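Do you need a special oil for a kitchen table?

Every February the flyers come round again, and this year three of them were selling the same idea: that your table is thirsty, that it has been thirsty all summer, and that a small tin will fix it. Canix wants you to oil every month. Westerberg says twice a year, but only if you buy the cleaner that goes with it. A few readers forwarded these to us and asked which one was right. Our answer is that we doubt either of them has much to do with your table.

Start with the obvious question, which the flyers skip. What is on the wood now? Most tables sold in the past few decades left the factory with a hard clear coat of some kind. Oil can't get through that. It sits on top, goes a bit sticky, picks up toast crumbs and looks rich for an afternoon. The photo on the tin was probably taken during that afternoon. If your table has a coat like this, you could pour the whole tin over it and the timber underneath would be none the wiser.

Then there is the word "nourish". Timber is dead. It moves a little with the humidity and it fades in the light, but it doesn't eat. An oil finish on bare wood is a sensible thing and we have nothing against it. It slows down spills and it brings out the colour. We just get suspicious when a product has to borrow its language from face cream. 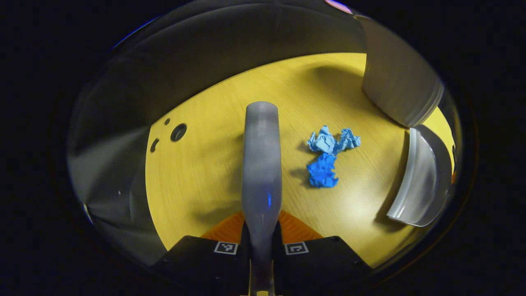 Colour is where the claims get really slippery. The Westerberg leaflet shows a "before" and an "after", with the after a good deal warmer, and we would like to know what time of day each was taken. One tabletop can give you several colours at once. The mustard-yellow one in our picture is brightest near the centre right, where a pale patch of light falls, and gets darker toward the top and the left. Crop out the bright bit, crop out a dark corner, put them side by side and you have yourself a leaflet. Before you decide your table has dulled, look at it in the morning and again at four in the afternoon.

We did try to get some numbers. Canix says its oil was tested on 515 tables and that 477 of the owners noticed an improvement. Fine, but noticed compared with what? We wrote to ask whether anyone in the test had been given a damp cloth and a plain dry towel instead. The reply thanked us for our interest and attached a voucher for 10 per cent off. Wiping a grubby table makes it look better, and you have to wipe it before you oil it. It's on the back of the tin, step one.

The local price is worth a mention too. Dandolis has the Canix tin at $50. It's not a big tin. We looked at the ingredients as far as they were listed, and what was listed was linseed oil, orange oil and "conditioners". Plain linseed costs a good bit less two shelves down, though it takes its time drying, and rags soaked in it can heat up and catch fire on their own. Lay them out flat outside until they're stiff, whatever brand you end up with. The Canix label does say this, in very small print.

What we would do is dull and mostly free. Put a drop of water somewhere it won't show, under a placemat say, and wait 10 minutes. If it's still sitting there in a bead, the finish is doing its job and you can leave it alone. If it has soaked in and left a dark spot, the wood is bare or close to it, and an oil is a fair choice. Try it on the underside first.

One reader on Limberg Road swears by the monthly routine and says her table has never looked better. We believe her. She also uses coasters, keeps the blinds down after lunch and wipes up straight away, so we'd be curious to see her stop the oil for a year and carry on with the rest.

If you have a tin of either brand half used in the shed, write and tell us what it did, good or bad. We're more interested in tables that were left alone on one half. Next issue: stone benchtop sealers, which we expect to be grumpy about as well.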